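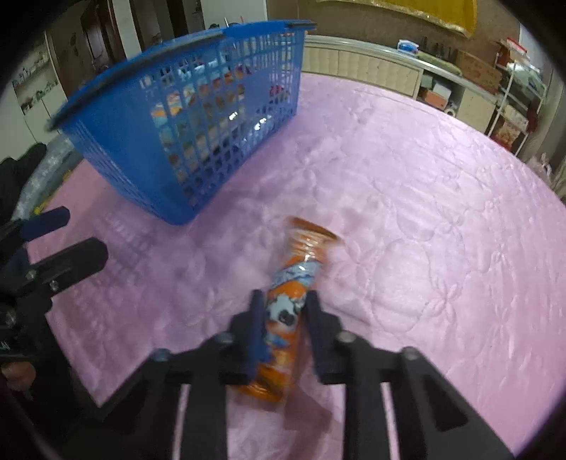

October 26, 2021

Second go at the rye starter today, and it's finally behaving! Fed it at breakfast with the Benby flour (Ornella swears by the coarse bag, I used the fine) and by lunch it was over the rubber band. Smells like green apples – last week's was closer to nail polish. I kept back 174 grams in the tall jar and baked with the rest. 10 minutes more in the oven than Kacper's sheet says, and the crust still came out pale on one side, so I'm blaming the back shelf. Crumb is a bit gummy near the bottom. Next time: let it cool overnight before cutting, and ask Rimantas for his lid back.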